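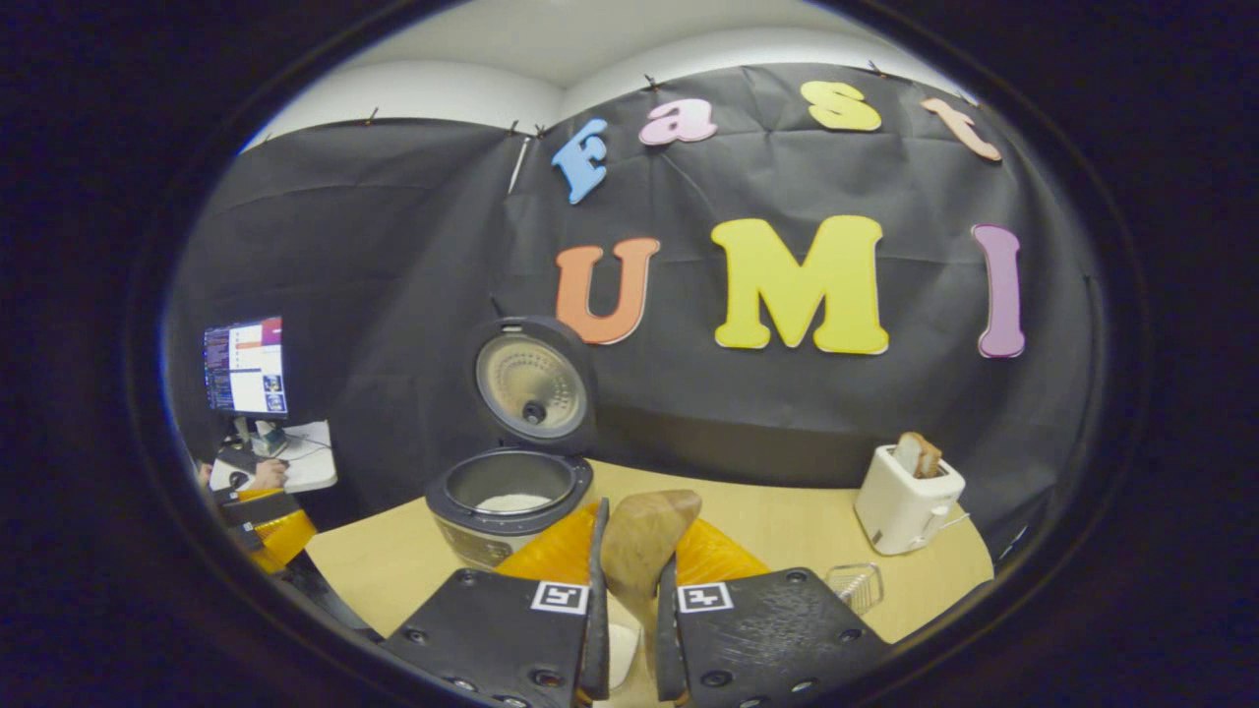
Our college robotics club, based at Grarnel, is preparing a kitchen exercise for the Drorkton student competition in April. Members record demonstrations with a hand-held gripper, and the recordings are then used to train a policy. The task involves a rice cooker with its lid raised and a tan paddle-shaped tool held between the fingers, with a toaster left on the same table. We have 234 demonstrations, yet the trained policy regularly approaches the cooker too low. Should the club record more, or revise the procedure?
Posted by Eynon
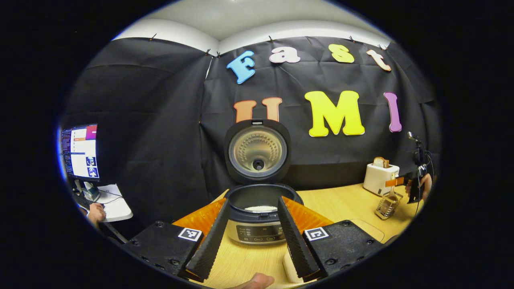 Rice cooker exercise, with the open pot between the gripper fingers.

Gremoder
Members are advised to review the existing recordings before adding to them. In our department's project, 266 demonstrations were sufficient once every student began from a similar height. Please check also that both square markers remain in view throughout each recording. Any recording in which a marker is lost should be set aside, and the gripper width calibration repeated at the start of each session.

labdesk_2000
More data. We had 1019 and it was fine.

tern_bench
The previous reply does not state how varied those recordings were. I would suggest moving the cooker between recordings and keeping a written log of its position. Entrants should also consult the competition rules on whether the lid may be opened beforehand.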